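Ticket: Gel polish lifting at the free edge within four days, all services
Opened by: Stemcombe studio
Handled by: Drarance Pro Support, nail products
Status: Closed
Product: Ekeo soft gel base, Ekeo color gels, Ekeo no-wipe top coat
Lamp: Mogensen tabletop lamp, two units

Original message

We do nails, brows and basic facials, and nails are most of the work. We have used the Ekeo gel system for a little over two years with very few complaints. Since the start of October clients have been coming back with polish lifting at the free edge, usually on the thumb and first finger, usually on day three or four. Last month we did 88 gel manicures and 22 of them came back for a free repair. Before that we would see one or two a month.

It happens with every color. It happens with more than one tech. Nothing about our prep has changed. We file, push back cuticles, buff lightly, wipe with dehydrator, apply base, cure, two coats of color, cure each one, top coat, cure. Cure times are the ones printed on the Ekeo card.

Please advise if there is a known problem with the base coat.

First reply from support

Thank you for the detail. We have no open reports on the base coat you listed. Please send the following so we can rule things out:

- Batch codes from the base, the top coat and two of the color bottles
- Where the bottles are stored, and the room temperature in the morning
- How old each lamp is and how many services it has done
- Whether the lifting piece comes away clean from the nail, or leaves base behind
- What clients are told to do for the first day

Please do not throw away the bottles you have open now.

Studio reply

Batch codes attached. We have three different base batches in use and the repairs come from all three.

Bottles are kept in a closed cupboard at the back. The room is cool in the morning, in the low sixties, and warms up by ten o'clock. This is the same cupboard we have always used.

Lamp A is the older one, bought with the studio. Lamp B was bought in the spring. We do not keep a count on the lamps but our booking system says 355 gel services went through station one, where lamp A is, since January. Lamp A also had plenty of use before that.

The lifted pieces come off with the base attached. The nail underneath looks bare and slightly shiny.

Clients are told no hot tubs or long baths for the first day, gloves for dishes, and cuticle oil at night. That has not changed.

Second reply from support

When the base comes off with the color and the nail looks shiny, the base did not bond to the nail plate. The usual causes are oil or dust left on the nail, a dehydrator that has lost strength, or a base coat that was too thick or under-cured next to the nail.

Three batches of base all giving the same result makes a bad batch unlikely. We would like you to run the following test over one week.

1. Station one and station two both use the same open bottle of base.
2. Station one uses your current dehydrator. Station two uses a new sealed bottle.
3. Write down the station, the tech and the start time for each client.
4. Swap the lamps between stations halfway through the week.

Keep everything else as it is. If you change two things at once the result will not tell us much.

Studio reply, after the test

We ran it as described. Repairs came from both stations, with more from whichever station had lamp A. With lamp A we had lifting with the old dehydrator and with the new one. With lamp B we only had lifting with the old dehydrator, and not much of it.

We also noticed that most of the lifting was on morning clients. Appointments after lunch held up well on both lamps.
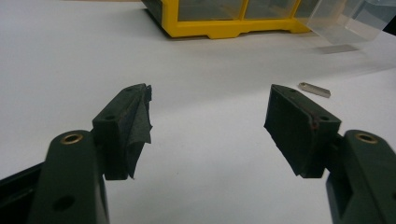 Can a lamp look bright and still be too weak to cure the base?

The light you see is only a small part of what the lamp gives off, and the part that cures gel can drop a long way before the lamp looks any dimmer. A hard, glossy top coat does not prove much either, as the top layer gets the most light and the base gets the least.

Third reply from support

Based on your results we think there are two separate problems adding up.

The first is lamp A. Mogensen suggests a check on this model at 1,000 hours of use. Yours may well be past that. Please look at the inside of the lamp with it unplugged. Check for cured gel on the bulbs, for a cloudy film on the reflector plate, and for any bulb that stays off when the lamp is switched back on. Do not look straight into a lit lamp. Hold a sheet of white paper at the opening and watch for dark patches.

The second is the dehydrator. Please tell us how it is dispensed.

The morning pattern fits with cold product. Gel that has been sitting in the low sixties gets thick, goes on heavier than it should, and needs more light to cure all the way down. A strong lamp can cover for that. A weak one cannot.

Studio reply

Lamp A has two bulbs out on the left side and a film on the plate that would not wipe off with alcohol. On the right hand, the dead side is right over the thumb.

The dehydrator is decanted from a large bottle into a pump pot at each station. The pots are topped up when they get low. We could not say when they were last emptied and cleaned. One of the lids does not close flat.

Recommended fix

1. Take lamp A out of use now. It is outside the repair period, so please replace it.
2. Empty and wash both pump pots, let them dry fully, and refill with fresh dehydrator. Replace the pot with the bad lid. From now on, fill only what you will use in a day or two.
3. Move the base and top coat to a warmer spot overnight, away from windows and lamps. Roll bottles between the palms before the first client. Do not shake them.
4. Apply the base as a thin scrub coat and cap the free edge.
5. Cure thumbs separately, flat, on all clients.

For clients who need a repair, remove the whole nail and start again. Patching over a lifted edge traps water and the lifting will spread.

If a client reports itching, redness or swelling around the nail, stop using gel on that client and tell them to see a doctor. Under-cured gel touching the skin can lead to an allergy - please pass this on to all techs.

Studio reply

New lamp has arrived and is at station one. Pots are done. Bottles are now on a shelf in the front room. Three weeks in, we have had one repair, from a client who opened a paint can with her thumbnail. We did that one free as well.

Please close the ticket.

Closing note from support

Closed. Cause logged as reduced lamp output, with stale dehydrator and cold product as contributing causes. No fault found with the Ekeo base. Batch codes kept on file. The studio has been sent the current cure time card, as the one on their wall was the older version. The times for the soft gel base are the same on both.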